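Clendia album reissue, February 19, 2019

Trevosden Records has set the track list for the reissue of Clendia, the second studio album by the Clullutholm band Tkachuk. The new edition adds five live recordings and one unreleased demo to the original program, for a running time of 126 minutes across two discs. All studio tracks were transferred again from the first-generation tapes at 96 kHz and 24 bits. No noise reduction was applied.

The vinyl pressing is limited to 1532 numbered copies. Side lengths have been kept under 22 minutes to hold the cutting level steady. The live tracks come from the October shows and were mixed from the multitrack, with the audience microphones lowered by 6 dB. 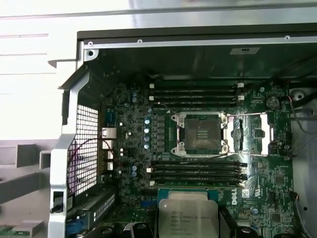 Will the live tracks be sold separately?
They will be offered as a download only, one month after the discs go on sale.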